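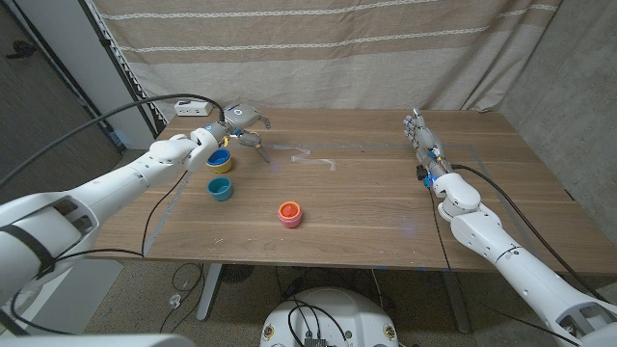 Handimer two-arm recording kit: review after 60 days

Posted Mar 9, 2020 by Vidar Haugen

We bought the Handimer kit to collect cup-handling examples for a small learning system. It came with the arms, both hands and the Mamau recording software. The table and cups are ours.

Setting up

Allow a full day. The manual is clear on mounting and poor on cabling, and the leads on our floor are still a mess. I marked the work area with clear tape. A coloured tape would have been easier to see, so buy some.

Recording

Mamau saves each attempt as its own file and lets you label it straight away. Our best session gave us 31 clean examples of one task. Small cups in plain, bright colours are a good place to start. Move them between attempts, or the model learns the spot on the table and ignores the cup.

The hands have proper jointed fingers, and steering them takes practice. Szabolcs Deák threw out his first 23 recordings.

What I didn't like

The software has crashed on us 2 times, losing the open file each time. Spare cables are only sold in the full set.

Verdict

Good value for a small lab. I would buy it again, with longer leads.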